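Ruvthorpe Residents' Newsletter

Search this site Search Go

Small things on the table: notes from the sorting evening

4/18/18
By Svetozár Skála

In January I promised to Evdokia Stefanou that I would write something for the newsletter about the sorting evenings at the Skestside hall, and she has reminded me of this promise more often than I would like. So I am finally sitting down with a cup of tea and my notes, which are partly in my own language and partly in English, and I will try to put them in a good order.

For those who did not come yet, the idea is very simple. Everybody has at home a drawer where the small things go. In my family we called it the drawer of shame. Pens, toys, rubber bands, keys for locks which do not exist any more, one glove. You bring the contents of this drawer in a bag, you put it on the table, and you go through it slowly with a plate beside you. Whatever lies on the plate at the end of the evening is yours to keep. The rest goes to the swap shelf, to the school, or in the bin.

The plate was the suggestion of Ourania Kontogiannis, and I must admit I was against it in the beginning. I proposed boxes with labels. I had even printed the labels. But Ourania said that a box is deep and people will hide things in it, while on a plate you see at once what you have chosen, and when it is full it is full. We tried both ways, and the labels are now in my own drawer at home, so you may guess which way was better.

A few words on which plate to take. A dinner plate with a low rim is good, because a pen can lie across it and you can pick it up again easily. A soup plate is not so good, the small things slide together in the middle. Please use one colour without a pattern if you have it. On a flowery plate I once lost a button for a quarter of an hour, and Charalambos Raptis found it directly when he came to ask if I wanted a biscuit.

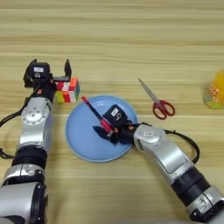

Pens are the most difficult, in my experience. Nobody wishes to throw away a pen. We now have a rule that every pen must be tried on paper before it is allowed to stay, and for this we keep a pad near the kettle. Draw a line, wait a little, draw a second line. If there is nothing after the third line, you must be strong. Achilleas Lazaridis believes that you can wake up a dry pen by rolling it between the palms, and in fairness to him it has worked with two of mine. It has also left ink on the sleeve of his good shirt.

Pens that write but that you do not need are very welcome at the swap shelf. Mrs Stefanou takes them to the homework club, where they disappear with a great speed.

Puzzles are the other question which I hear often. A Rubik's cube, for instance, should it be solved before you give it away? Some people feel it is impolite to pass on a cube with all the colours mixed. I think the opposite. Whoever takes it home will mix it in the first five minutes anyway, so leave it as it is. Only look that the stickers are holding well at the corners, and that all the sides turn. With the old cubes one drop of oil inside is usually enough, but ask Charalambos first, he has the correct kind and I had the wrong one.

Jigsaws we can take only if they are complete. The last one was a view of Cillach harbour with 742 pieces, according to the box, and I thought this was a strange number until Ourania explained me that the box originally said something else and a previous owner had corrected it with a pencil. It was kindly meant, but we could not accept it.

Please wipe the tables when you leave. They are of light wood and the marks from cups and felt pens stay visible for a long time. A damp cloth along the grain, then a dry one. Not the green side of the sponge! Karras, the shop by the bus stop, has given us a box of soft cloths and they are in the cupboard under the sink, on the left.

We have also been asked about money. The hall costs nothing for us until the summer. For tea and biscuits there is a tin, and you may put in it what you like. If you bring a cake instead, this is even better, and I say it with no modesty because I am the one who mostly eats it.

The next evening begins at half past six, in the same room as before, by the side door. Bring your bag and your plate. Children can come if they have a small bag of their own, and please let them decide by themselves what goes on their plate, also when it is a stone.

If you cannot carry your things to the hall, telephone to Evdokia and she will arrange with Achilleas to collect them. He has asked me to write that he does not take furniture.

Recent items

Swap shelf: new opening hours
Skestside hall side door, please close it gently
Lost and found: one grey glove, left hand
Homework club says thank you for the paper
Walk to Cillach, what to bring
Recipe: Ourania's walnut cake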